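Jul 30, 2024
by Yetunde Ekpo

So I finally made it to the open day at Plimthorpe, after missing it last September and hearing about it from my sister ever since! I figured I'd stay an hour. I stayed until they were folding up the chairs (and I still didn't see the Elier room, so I'll have to go back).

Most people headed straight for the coffee, but I'm a storage person, and the sorting room on the second floor was my favorite stop by a mile. White table, white wall, colored bins. I want to live there.

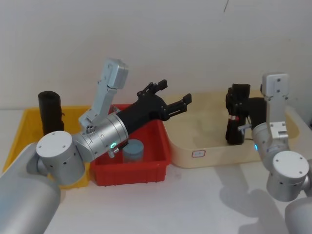

The sorting table, with the yellow and red bins at the back.

I have 42 plastic tubs in my basement, all of them clear, and I can never find a thing. Seeing bright yellow next to bright red made me want to go home and start over. The guide, a very patient guy from Aryee, said he'd moved nine times and color was the only system that ever stuck for him. I wrote that down on my parking stub.

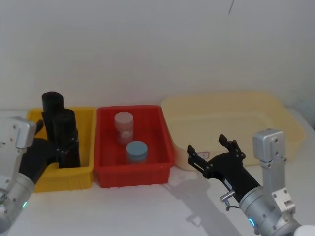 Page last modified: Jul 30, 2024

I love that the jars get a bin of their own! The squat one with the light blue lid is just what I need for buttons. Tall black things stand up in the yellow bin, and then there's that big shallow cream tray, which I'd fill with mail in one day flat.

Parking was easy, the Zostumitz bus stops right outside, and the lemon bars by the door were gone before noon, so go early.

42 shares | 9 comments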